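Grostness

Grostness is a small coastal town and ferry port at the mouth of the Ender, a short tidal river. It has a permanent population of 500, which rises sharply in the warmer months when visitors come for the walking track, the harbour and the old quarter. The town is the usual starting point for trips to Halim, the larger of the two islands that lie offshore, and most travellers who stay overnight do so because they are going to the island or coming back from it.

Name

The name was first written down by surveyors charting the coast, who applied it to the headland. The settlement behind it was known as Ender Mouth until the post office opened and took the name of the headland instead. Older residents still use "the Mouth" for the streets closest to the water, and the name survives in Mouth Road and in the title of the local football ground.

Geography

The town lies on the northern bank of the Ender, on a narrow shelf between the river and a line of low hills. The headland to the west shelters the harbour from the prevailing wind but not from the swell, and boats are sometimes moved upriver in bad weather. At low tide a wide mudflat is exposed on the southern bank, and wading birds feed there in large numbers.

The highest point in the district is Signal Hill, at 200 metres. A gravel road climbs most of the way and a footpath covers the rest. The summit has a stone shelter, a direction plate and the concrete base of a mast that was taken down when the lighthouse was automated.

Soils on the shelf are thin and sandy. Market gardens were tried on several blocks behind the town and given up, and the land is now mostly grazing with some plantings of windbreak trees.

Climate

Grostness has mild, damp winters and cool summers. Fog is common in the mornings from autumn to early spring and can delay the first ferry. Sea temperatures are low all year. Swimming is mostly confined to the tidal pool below the harbour wall, although surfers use the beach beyond the headland.

History

The first permanent buildings were a fish-curing shed and four cottages put up by a trading company that supplied the islands. A stone wharf followed, and the town grew around it in two rows, Front Street and Back Street, joined by steep lanes. Much of this layout remains. The lanes are too narrow for vehicles, and several have a handrail set into the wall.

Fishing was the main source of work for three generations. At its height the harbour held 40 licensed boats, and a cannery on the southern edge of town employed people from both banks of the river, the workers from the far side crossing by rowboat. The cannery closed after a run of poor seasons. Its chimney was kept as a navigation mark, and the rest of the site was cleared for the present car park.

The ferry service, which had been a mail run with a few seats, was expanded once the sealed road arrived. Within a few years more people were passing through the town on their way to Halim than lived in it. Boarding houses opened on Front Street, and the former customs house was converted to a hotel.

A fire destroyed the eastern end of Back Street and the first town hall. The replacement hall was built in brick on higher ground and is used for dances, public meetings and, in wet weather, the weekly market.

Tourism

The Old Quarter

The Old Quarter takes in Front Street, Back Street and the lanes between them. Most of the houses are of rubble stone with slate roofs, and the doors traditionally open onto the uphill side. The customs house, at the seaward end of Front Street, has a clock that was bought second-hand from an inland railway station and has only three working faces. The building still operates as a hotel, and its ground-floor rooms are open to non-guests for meals.

The net lofts at the harbour end of Back Street are among the few timber buildings in the quarter. Two are now shops, one is a bicycle hire business, and the largest is used as a ferry waiting room in winter.

Ender Track

The Ender Track follows the river from the harbour to the weir, then crosses a footbridge and returns along the southern bank. It takes most walkers four hours. The northern side is level and surfaced as far as the second gate and is suitable for prams. The southern side is rougher, with a section of boardwalk over saltmarsh that may be under water at the highest tides — tide times are posted at the trailhead and at the footbridge.

A branch track leaves the main route at the weir and climbs to Signal Hill. It is steep and exposed and has no water.

Halim

Halim has no sealed roads and no visitor cars are carried on the ferry. There is a shop, a campground with 40 sites, and a guest house near the landing. The island's best-known feature is a sea cave on the western side, reached by a marked path from the landing and then by 300 steps cut into the cliff. The steps are closed during the seabird nesting season and in strong winds. Boat trips to the mouth of the cave run from the landing in calm weather and are booked at the shop.

Day visitors usually take the morning sailing and return in the late afternoon. Campers must carry out their rubbish, and open fires are not allowed anywhere on the island.

Festivals

The Boat Blessing is held in March. Vessels are decorated with flags and greenery, and they travel in line from the harbour to the river mouth and back. It is followed by a supper in the town hall. Accommodation in the town is normally full for the event, and many visitors stay in the inland villages and come in by bus.
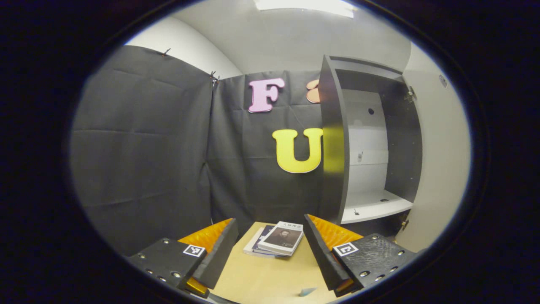

A smaller event, the Lantern Walk, takes place in midwinter. Walkers carry lanterns along the surfaced part of the Ender Track and finish at the second gate, where soup is served. It began as a school outing and was later opened to the public.

Transport

Ferries to Halim are operated by Wororix, a regional company that also runs the harbour car park. The crossing takes 40 minutes. There are three return sailings a day in summer and one in winter, with an additional freight run that takes passengers only when space allows. The vessel in regular use is licensed for 200 passengers. Bicycles are carried for a small fee, and dogs travel free on the open deck.

The present timetable was introduced on Jul 8, 2020, when the midday winter sailing was dropped and the last summer sailing was moved to a later hour.

A bus connects Grostness with the nearest railway station. It meets the morning and evening trains but not those in between. The road into town is sealed for its whole length but is narrow on the final descent, and caravans are directed to a lay-by at the top of the hill, where there is a telephone and a sign giving current advice on the harbour car park. The car park has 300 spaces and a separate area for coaches. Overnight parking is permitted for ferry passengers holding a return ticket.

Facilities

The town has a general store, a bakery, a chemist that opens in the mornings, two cafes and a fuel pump at the harbour. There is one cash machine, inside the general store, and it is not available when the store is closed. The visitor centre shares a building with the library. It sells track maps and ferry tickets and holds a small collection of photographs of the cannery.

Public toilets are located at the car park and beside the tidal pool. Drinking water is available at the harbour and at the track's second gate. The nearest hospital is in the same town as the railway station.

See also

Ender (river)
Halim
Signal Hill Light
List of ferry ports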